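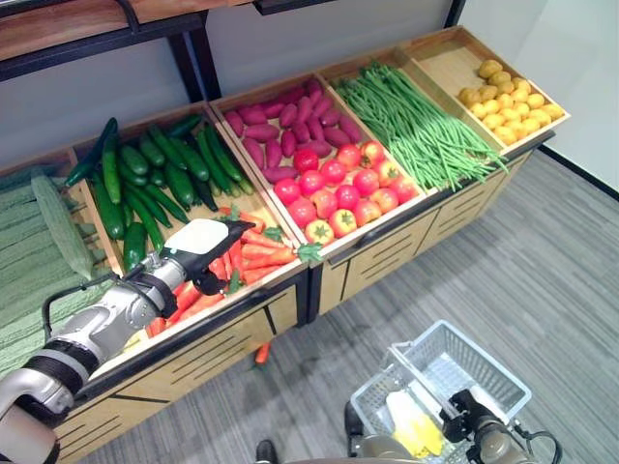 Fig. 6.1 Carrots, tomatoes, cucumbers and green beans, each kind in its own bin.

Print this page | E-mail this chapter

Chapter 6
Selling Vegetables Loose

Walk into any good greengrocer's and your eyes go to work before your hands do. Orange against dark green, red beside purple! A well-kept vegetable display is one of the great pleasures of shopkeeping, and learning to build one is a skill you can start practising this week with a few crates and a table.

In Chapter 5 we followed the vegetables from the field to the back door of the shop. Now we bring them out to the front. We will look at how bins are divided, which neighbours suit each other, and how much of each kind to put out at a time. The model display in Fig. 6.1 uses artificial vegetables, as many training shops do, and I'm all for it: you can pull the whole thing apart, rebuild it and argue over the result without bruising a single tomato.

Start with colour. Jonas Auer, who ran the shop in Vandville where I learned the trade, would never put two dark greens together if he could put something bright between them. Look again at the carrots in front of the cucumbers. Each makes the other stand out, and a shopper can find both from the door.

Then think about shape. Round things heap well, so tomatoes and small potatoes can go into a mound. Long things are trickier (and more fun). You can pile them in all directions, or you can lay them side by side, as with the bitter melons below, and let their ridges make a pattern.

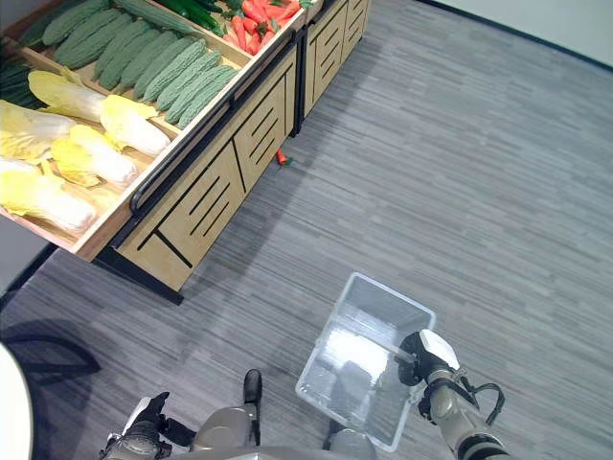 Fig. 6.2 Bitter melons in a row, with napa cabbages in the nearest compartment.

Cabbages take up a great deal of room for their number, and bare wood soon shows between them. Try turning the leafy ends one way and the white ends another, then step back 2 metres and decide which you like best.

Key words for this chapter: divider, facing, loose weight, front rim, topping up.

Warm-up task (30 minutes). Sketch a display for six vegetables sold near you. Label each bin and write one line on why its neighbour belongs there. Keep your sketch, as you will need it in Section 6.2.

14 shares | 3 comments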